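From: Araceli Casado
To: Grotska choir list
Date: 13/02/2025
Subject: Re: Toledo in June, and the music folders

Dear all,

First of all, thank you to everyone who wrote back to me about the trip. I had meant to answer each of you one by one, but then my sister came to stay, and then she stayed a little longer, and you know how that goes. So I am answering everybody at once and I hope you will forgive me. I'll start with Itziar's message, as she put most of the questions better than I could have.

Itziar Lorente wrote:
> Hello Araceli, hello everyone,
> I'm very happy about Toledo and you can count me in, and my husband
> too if there is room on the bus. A few things I'd like to know before
> I pay. Is the deposit the same as last time? Are we singing the
> Victoria from memory or with folders? And does anyone know whether
> the church has any heating, or is that a silly thing to ask for June?
> Last, I would love it if we could drop the second encore. I know some
> of you are fond of it but the altos never get to breathe.
> Love, Itziar

Not silly at all! Those old stone churches hold the cold in a way you wouldn't believe, and I remember singing in one in the middle of summer with a cardigan under my blouse and my teeth chattering through the Kyrie. Bring a layer. It can be black or dark gray, whatever you have, and please don't go out and buy something.

The deposit is 25 euros each, same as last time, and husbands and wives are welcome as long as there are seats. Please pay it to Frans Van Dijk and put your name on the transfer. Last year he had three payments with nothing on them but the word "choir" and he spent a whole evening on the phone. The church is asking 679 euros for the evening, with the chairs and the lights included, and I thought that was very fair. Frans has paid it already out of what we had left from the Christmas concerts.

Now, the Victoria. Visitación would like it from memory, and I have to say that I agree with her. When we sang it with folders in the fall I looked along the row and saw nothing but the tops of heads. It's not long, and most of you know far more of it than you think you do. If you're nervous, sing it while you do the dishes. I have been doing the second soprano line over the sink for two weeks, and my neighbor has started humming it on the stairs, a bit flat, but she has the rhythm. Everything else can be with folders, and that includes the Mokov songs, where the words are so hard that I wouldn't ask it of anyone.

About the Mokov songs: the new edition has a misprint in number two. On the third page, where the tenors come in, the B should be a B flat. Please pencil it in. Inmaculada Alcaraz spotted it and I'm very grateful to her, because I'd been giving the poor tenors dirty looks for a month.

As for the encore, oh dear. I know the altos don't breathe. I also know that it's the one people come up to us about afterward with tears in their eyes. Could we try staggering the breaths in that long phrase, left half of the row first and then the right half? Visitación says she'll give it ten minutes at the next rehearsal, and if it still feels like drowning we will put it away until Christmas and I won't say another word.

A few smaller things. Someone left a green umbrella on the radiator behind the piano. The lozenges in the tin are for everybody, so please don't be shy. If you have any of the old blue folders at home, even battered ones, could you bring them back? We are short, and new ones cost more than I expected. And if you get sick on the bus, write to me now so that I can keep the front seats for you. There's a long twisty stretch that I didn't enjoy at all last time, and I'm usually fine.

I have also been asked whether we'll have time to look around. Yes! We should get in well before lunch and we don't have to be in the church until late afternoon. I'd suggest comfortable shoes, since the streets go up and down like anything. A few of us want to find that marzipan place again, the one with the little bench outside, and whoever wants to come along is very welcome.

Do write if I have forgotten something. I read everything that comes to the list, even when it takes me an age to answer.

With a big hug to all of you,
Araceli

P.S. Frans asks me to say that the bus leaves from the side of the station, by the taxi stand, and that he will be there early with the list.

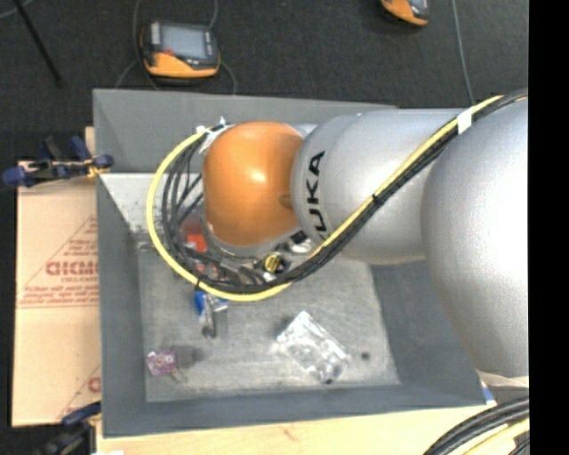
KUKA arm over the gray bin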